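Okay, the streaming money thing again. Holroyd put out its "what artists really earn" report and my whole feed is passing it around like scripture. I read all of it last night. I have questions. Thread, probably a long one.

First, what it claims. Holroyd says independent acts on its distribution service earned more per release this year than in any year before. Big green chart on page one. No dollar figures on the left side of the chart, by the way. Just a line going up.

You have to go all the way to the notes to find out who got counted. 153 acts. The service has a lot more than that on it, I know a dozen people on it myself and not one of them was asked for anything.

And how did they pick the 153? "Active and engaged accounts." That's the whole definition. If you only look at people who are doing well enough to stay engaged, you're going to find out that people are doing pretty well.

I make beats and I mix for other people, mostly rap, some R&B. Since April I've had a record on Holroyd with a rapper from Girkent. We passed 1000 streams in the first week and got very excited. Our payout for that month would've covered lunch if we'd split the lunch.

Not asking for pity, it's one record. But I'd like to see where it sits on the green line.

Next: "per release." Why per release and not per artist? If I put out one album and you chop yours into singles, we have very different numbers of releases. Pick the one that makes your chart go up and you've got a press release.

Also they count advances as earnings. Page nine, small type. An advance is money you owe back out of your own royalties. Calling that income is like me calling my credit card limit a raise.

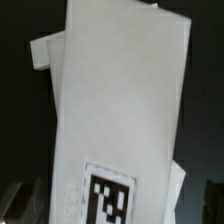
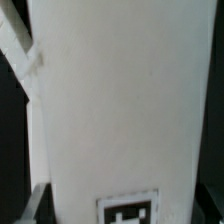
Somebody in the replies says at least Holroyd published something, which is more than the majors do. Fair. I'll give them that. I'd give them more if they'd published the spreadsheet.

Then there's Pristusent, the playlist outfit that's quoted all through the report as a "partner." Pristusent sells placement. They charged a friend of mine 255 bucks for a two week campaign and she got a bunch of plays from one city she's never played in, and then nothing. Zero saves. Zero followers.

I can't prove those were junk plays and I won't say they were. I'll say that when she asked for a breakdown they sent her a PDF with a map on it.

So when a report says artists who "invest in promotion" earn more, and the company selling the promotion is helping write the report, I'm going to squint at it. Do they earn more after you take out what they paid? It doesn't say. I looked twice.

The part that bugged me most is the Kukham section. They hold up the Kukham scene as proof the model works, all these rappers quitting day jobs. I've played Kukham plenty. The people I know there who quit their jobs did it off shows and merch, and one off a sneaker ad. Streaming was the flyer.

Which is fine! A flyer is useful. Just don't send me a flyer and call it a paycheck.

"So what would convince you?" Real question from the replies, so here goes. Median, not average. Per artist, per year. After fees, after promo, advances left out. Everybody on the service, including the ones who made four dollars.

I'd also want to know how many of them split the money with a producer, because we tend to vanish from these things. There's a quote in there about an act taking home "up to 166 dollars a day" and I would love to know how many hands that went through first. "Up to" is carrying a piano up the stairs in that sentence.

Yes I emailed them. Got the auto reply. If they send real numbers I'll post them in this thread, good or bad, and if I'm wrong about the advances I'll say so.

No I'm not pulling the record off. Everybody keeps asking that. Moving it means losing the play counts and redoing all the splits, and the next place has a green chart too.

Muting this for a while, I've got a mix due and the hi-hats are still too loud.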